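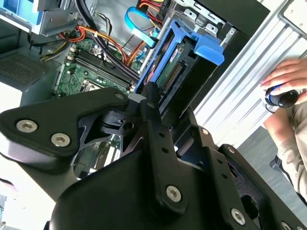
Morenike Bashir wrote in after the last page to say that her practice runs all came out different, and she wanted to know whether she should pick the best one and throw the rest away. Keep them, unless the part was dropped or the cable got yanked. Small differences in how you reach for a drive are useful to the arm later on. Big differences in the order of the steps are a problem, so settle the order first and write it on a card.

Tips for teaching an arm to work inside a computer case

Unplug the tower from the wall before the side cover comes off. Hold the power button down for a few seconds, then leave it alone.

Lay the case on its side and keep it there for the whole session. If it slides, put it back where it was. Tape marks on the bench help.

Look at the cables before you start. A loop of data cable will catch on a gripper long before it catches on your fingers. You can tie loops back, but then they have to be tied back every time, including the day the arm works alone.

Go in from the open side -- over the memory slots if you must, but never resting on them. Stop short of the drive carrier, line up, and then close. People who are used to working by hand tend to do all this in one sweep, and the arm copies the sweep.

Move at half the speed that feels natural. Pause for 2 seconds before each grip and again before each pull. 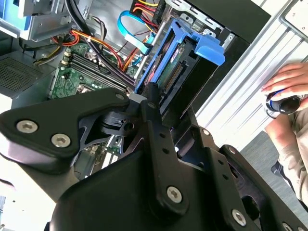

Gripper at the blue drive carrier, tower open.

If you are guiding the arm by hand, hold it behind the wrist and keep your sleeve out of the case. If you are using a remote control, sit where you can see the part itself. Working from the screen alone makes depth hard to judge.

Stop and start over when you make a mistake in the first few seconds. Later than that, fix it and carry on. A recovered slip is worth having.

At the Trornthorpe workshop we use old towers for this and nothing with data on it. We had 500 good runs by 21st March, and the screws on the gripper needed tightening more than once along the way. Check them with a hex key before each session -- finger tight is not enough.

Label each run as you save it. One word for the task and one for how it ended will do.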